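4.2 What sponsors hand out, and what people keep

I went into this part of the study thinking the logo on the jersey would do most of the work. It's what the sponsors pay for, after all, and it's what everyone argues about when a contract comes up for renewal. So I was a bit surprised by how often the paddlers I talked to skipped right past the jerseys and started telling me about the free stuff!

A quick reminder of the setup. We surveyed 246 people at the Mahuika paddling series in September, a mix of racers, families and folks who had just wandered down to the beach. The series had two main sponsors that season, Protent (title sponsor, big banners, name on the start arch) and Trurnix, which paid a good deal less and put most of its money into the registration tent. Everybody got the same short form, and I sat down afterward with 30 of them for a longer chat.

On the form, 159 people named Protent without any help from us. That's what you'd expect from a name printed on an arch the size of a garage door. Trurnix did worse on that question, but in the longer chats it came up again and again, and nearly always with a story attached. One racer had been given something small at sign-in two seasons earlier and still kept it in her car. Another couldn't tell me what Trurnix sells (I had to look it up myself the first time) but knew exactly where the tent had been.

Daniyal Usmani, who ran the coding with me, thinks I'm making too much of this, and he may be right. People who agree to a long chat are people who like to talk, and people who like to talk probably hang around tents. We went back and forth on it for weeks and ended up leaving the two sets of answers separate, so you can weigh them for yourself. Figure 3 goes with the notes on small items.

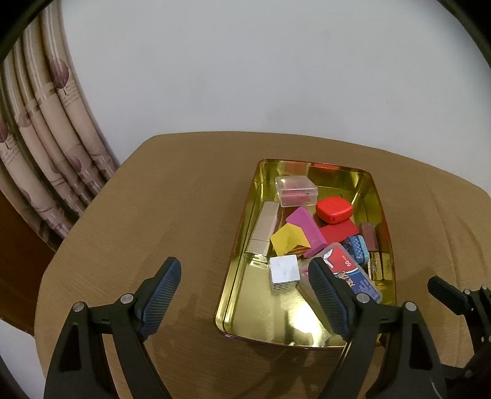

Figure 3. Small items on a gold-lined metal tray.

The other thing I kept hearing was about size. If it fit in a pocket it went home, and if it didn't it got left on a picnic table or passed to a kid. Almost 15 people brought this up on their own, which is a lot for something we never asked about. I'd love to say how long the things last once they get home, but our form didn't cover that, and memory is a shaky guide.

We tried the same questions at the smaller Skulelmont regatta and had much less luck, mainly on account of rain. Those forms are kept out of the totals here and I come back to them in section 4.3, along with the trouble we had wording the question about price.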